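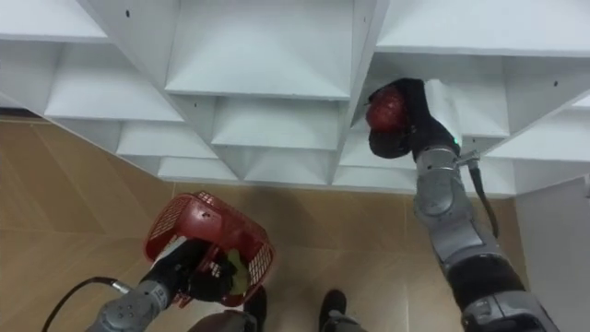 Chinyere Oyewole asked at the end of last session whether original order still counts if the order was terrible to start with, and whether an archivist who "fixes" it has done any harm. Good question, most of today is that.

Intro to Archives, session notes: arrangement
(typed up fast, check against your own)

Recap. Two ideas we keep coming back to:

Provenance — records from one creator stay together, don't get mixed with someone else's. Even if same topic. Even if same town, same year, same kind of paper.

Original order — inside that group, keep the order the creator used, if there was one.

French term for the first: respect des fonds. Fonds = everything one person, family or body made or gathered in the course of doing whatever they did. Singular and plural spelled the same. Yes it's annoying.

Why not by subject? Libraries do it and it works for them. A book is published, it stands alone, you can pull it off and still understand it. A letter mostly can't. It answers another letter. A receipt goes with an order goes with a complaint. Split them up by topic and the reader gets three scraps.

Case 1: Joubert papers

Family firm, seed merchants in Jastitz. Came in as 343 folders plus loose stuff. Early cataloger sorted the letters by topic: weather, prices, family news. Looks tidy. But the firm had filed by customer, and you can still see the old customer numbers penciled on the backs. So anyone who wants to follow one customer through a bad harvest has to go into every topic group and dig. Monique Arnaud did the rearrangement on paper only — physical folders stayed where they were, the finding aid puts the customer order back. Nothing moved, both orders recorded.

Remember this option. Arrangement can be intellectual, physical, or both. They dont have to match.

Case 2: Gurninholm harbor office

Opposite problem. Daybooks in sequence, fine. Everything else tipped into crates when the office closed, and the crates packed by whoever was free. Is that original order? Most people in the room said no on Wednesday. Fulgencio Solís said maybe, a bit, since things packed together may have been sitting on the same desk. Fair. So:

write down what was in which crate BEFORE touching anything
look for small runs that hang together (same hand, same clip, consecutive numbers)
keep those runs whole
only then build series around them

If there's really no order, you're allowed to make one. Say so in the finding aid. One sentence does it: "Arrangement imposed by the archivist." Readers can cope. What they can't cope with is guessing.

Levels

fonds
series
file
item

Sub-levels exist at most of these (sub-fonds, sub-series). Use them if you need them. Describe from the general down to the specific. Don't repeat at file level what you already said at series level. Lots of people lost marks on this in the first assignment!! If the series says "correspondence with suppliers," each file under it doesn't need to say it again.

Series = records kept together from the same activity or filing system, or same form. Minutes are a series. "Interesting things" is not a series.

Back to Chinyere's question. Bad order is still evidence. Tells you how the office worked, or didn't. A manager who filed complaints under personal letters is telling you something. But usability matters too, and an order no reader can get through isn't doing much good. Hannelore Engelhardt takes a harder line in her reading (in the packet), she'd leave nearly everything alone. I'm softer. You can disagree with either of us in the essay, just argue it from a real case.

Terms to know for the quiz: accession, accrual, fonds, series, finding aid, artificial collection, custodial history

Artificial collection — gathered by a collector from all over, no single creator of the records. The collector's order counts as the order to respect. Chukwuemeka Dauda is covering these in the September workshop so I'm skipping the detail.

For next time

Read the Engelhardt chapter, plus the 2 sample finding aids in the packet.
Draft a series list for the Gurninholm material, one page. Justify every series in a line. Enter it in Lonimero under your own login, not the shared one, I can't tell whose is whose otherwise.
Bring pencils. No pens in the reading room, and thats the reading room's rule so don't argue with me over it.

Didn't get to: weeding and appraisal, copies vs originals, what to do with emtpy folders that still have titles on them (keep the title, note the folder is empty). Will start there.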